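티크 원목 소품, 오래 쓰는 손질법과 작업실 요령 모음

작성일 2018-09-04

나무로 만든 놀이판이나 말, 쟁반, 작은 함 같은 것을 집에 들이신 분들이 꼭 한 번씩 물어보시는 것이 손질법입니다. 저희 Tutico 공방에서도 물건을 보내 드릴 때마다 종이 한 장에 적어 넣어 드리는데, 종이가 작다 보니 늘 하고 싶은 말을 다 못 적었어요. 그래서 이번에 날을 잡고 앉아 조금 길게 풀어 보았습니다. 차 한 잔 옆에 두고 천천히 읽어 주세요.

먼지부터 털기

티크는 기름기가 있는 나무라 웬만해서는 잘 상하지 않습니다. 그래도 조각이 들어간 물건은 홈 사이에 먼지가 앉고, 그 먼지가 손기름과 섞이면 나중에 거뭇하게 굳어 버립니다. 일주일에 한 번쯤 마른 붓으로 슬슬 쓸어 주시면 충분해요. 저는 수채화용 납작붓을 쓰는데, 털이 부드럽고 손에 익어서 좋더라고요. 화장용 붓도 괜찮습니다. 다만 한 번이라도 분을 묻힌 붓은 깨끗이 빨아 말려서 쓰세요.

굳은 때는 미지근한 물에 중성세제를 딱 한 방울 풀어 면 헝겊에 적신 다음, 꼭 짜서 결을 따라 닦아 냅니다. 헝겊에서 물이 뚝뚝 떨어지면 너무 많은 거예요. 닦고 나서는 바로 마른 헝겊으로 한 번 더 훔쳐 주시고, 햇볕 말고 바람 드는 그늘에 두세요.

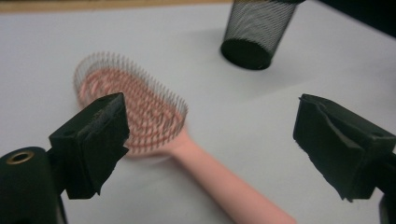 흰 상판 위의 분홍색 브러시

기름 먹이기

한 해에 2번이면 됩니다. 저는 2월에 한 번, 그리고 장마가 지나고 나서 한 번 합니다. 겨울 난방에 바짝 마른 나무가 2월이면 제일 푸석하거든요. 이웃 동네 Dandville 목공소에서는 철마다 먹인다는데, 너무 자주 하면 겉이 끈적해지고 먼지를 더 부르는 것 같아 저는 그렇게까지는 하지 않습니다.

순서는 별것 없습니다. 먼저 320방 사포로 표면을 아주 살짝, 쓰다듬듯이 문질러 줍니다. 칠이 올라간 물건이라면 사포질은 하지 마시고요. 가루를 말끔히 털어 낸 뒤 헝겊에 기름을 조금 묻혀 얇게 펴 바르고, 15분쯤 지나면 남은 기름을 마른 헝겊으로 닦아 냅니다. 이때 아깝다고 그냥 두시는 분이 많은데, 스며들지 못한 기름은 꼭 걷어 내 주세요. 그러고 나서 하룻밤 그대로 재웁니다. 성질 급한 분은 드라이어를 들고 오시지만(저도 젊을 때 그랬습니다!) 결이 벌어질 수 있으니 참아 주세요.

기름 묻은 헝겊은 뭉쳐서 휴지통에 버리시면 안 됩니다. 저절로 열이 올라 불이 붙는 수가 있어요. 물에 푹 적셔 뚜껑 있는 깡통에 담아 두었다가 지역에서 정한 방법대로 버리시면 됩니다. 이것만큼은 꼭 지켜 주세요.

흠집과 눌린 자국

떨어뜨려서 움푹 들어간 자리는 생각보다 잘 살아납니다. 젖은 면 헝겊을 접어 자국 위에 올리고 다리미 끝을 중간 온도로 몇 초씩 대 주면, 눌린 결이 김을 먹고 천천히 부풀어 오릅니다. 한 번에 오래 대지 마시고 조금씩 여러 번 하세요. 결이 아예 끊어진 흠집은 이 방법이 듣지 않으니 같은 색 왁스를 문질러 메우는 편이 낫습니다.

긁힌 자국이 가늘고 얕다면 호두 속살로 문지르는 옛날 방법도 있습니다. 견과류 알레르기가 있는 식구가 있으면 하지 마시고, 문지른 뒤에는 마른 헝겊으로 잘 닦아 주세요.

자잘한 도구 두는 자리

작업을 하다 보면 붓이며 연필, 작은 칼이 어느새 이리저리 굴러다닙니다. 서랍에 넣으면 깔끔하기는 한데 꺼내기가 귀찮아 결국 다시 나와 있고요. 저는 자주 쓰는 것은 세워 두고, 가끔 쓰는 것만 눕혀서 넣어 둡니다. 세워 두는 통은 바닥이 넓고 묵직한 것이 좋습니다. 가벼운 통이라면 바닥에 고무판을 오려 붙여 보세요. 한결 덜 넘어집니다.
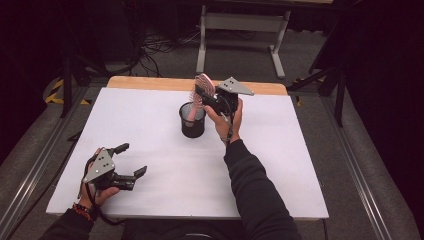

검은색 메시 연필꽂이와 브러시

붓은 털이 위로 가게 꽂고, 빨아서 젖은 붓은 먼저 눕혀서 말린 다음에 꽂습니다. 물이 자루 쪽으로 흘러들면 털이 빠지기 쉬워요. 날 있는 도구는 통에 섞어 꽂지 마시고, 코르크 마개를 끼워 따로 두시는 것이 마음 편합니다.

오래 넣어 둘 때

한 철 넘게 쓰지 않을 물건은 신문지 대신 무명천으로 싸 주세요. 신문 잉크가 밝은 나무에 옮아 붙는 일이 종종 있습니다. 상자에는 작은 방습제를 한 봉지 넣되 나무에 직접 닿지 않게 하시고요. 보일러실 옆이나 베란다 바깥벽 쪽은 피하시는 것이 좋습니다. 저는 Areo 상자라고, 옆에 숨구멍이 난 것을 벌써 6년째 쓰고 있는데 곰팡이 한 번 핀 적이 없네요.

말이나 패처럼 짝이 있는 물건은 칸을 나누어 담으시면 서로 부딪히지 않습니다. 칸막이는 두꺼운 도화지를 접어 만들어도 넉넉히 쓸 만하고, 밑에 펠트를 한 장 깔아 두면 더 좋습니다. 펠트는 나무 색이 밝으면 흰색이나 베이지색으로 고르세요. 진한 색은 습한 날 물이 들 수 있습니다.

다음번에는 손잡이가 헐거워진 쟁반 고치는 법을 적어 볼까 합니다. 손질하시다가 막히는 데가 있으면 편하게 글 남겨 주세요. 답이 조금 늦더라도 하나하나 읽고 있습니다.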